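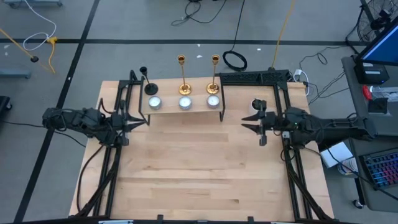
Candlesticks and candle tins on the display shelf at one of the worktables in Dristville, with an arm on either side.

The display room at Hanrahan used to run on trestle tables and masking tape. The company sells home goods to gift shops, and before a shelf layout went out to a store, someone in Dristville had to build it by hand, check it against the drawing and take it apart again for the next one. Last year the room got through 1615 layouts. Most were candles, holders and small trays.

Since October, part of that work has been done by pairs of robot arms bolted to tables. The system is called Funarel, and it comes from Sonum, a small firm that rents space two streets over. Hanrahan has six tables. Each one sets out the goods for a store shelf, two rows at a time, taller pieces in back and shorter ones in front.

The arms are slow. A layout that an experienced worker can set in four minutes takes a table nine or ten. They don't stop for lunch, though, and the company says it cares more about the total at the end of the shift than about any single shelf.

What has changed most is the worker's day. The old job was standing, reaching and checking. The new one is closer to minding a row of ovens. One person looks after three tables, brings the goods for the next layout, clears the last one and steps in when an arm lets go too early or stops over a piece it can't get hold of. The room logged 491 of those stops in its first full month. Tall, thin pieces were the worst, and anything with a shiny base was close behind.

Workers say their shoulders feel better. Several also say they are bored, and that it is a tiring kind of boredom, because they have to keep listening for the alert tone while doing something else. On the afternoon shift they have started trading tables every two hours. Management didn't ask for that, but has since written it into the schedule.

There were 11 people in the display room before the tables came. There are now eight. Hanrahan moved the other three to packing at the same hourly rate – a promise it made in writing before the first arm was installed. Packing starts at 6 a.m., and one of the three has asked to come back.

Pay is still a sore point. The eight who stayed had 114 hours of training between them, and they now do small repairs that used to mean a call to Sonum: changing gripper fingers, rerouting a cable, restarting a table that has lost its place. They want a higher grade for it. The company has offered a one-time payment and says it will look at grades in the spring.

Some layouts are still done by hand. Glass stays with people, and so does anything with fabric. New product lines get built by a person first, who decides how far apart things should stand and which way a handle should face. That layout is then passed to the tables to be repeated.

Two more tables are on order. The trestles are folded against the back wall, and the tape is still in the drawer.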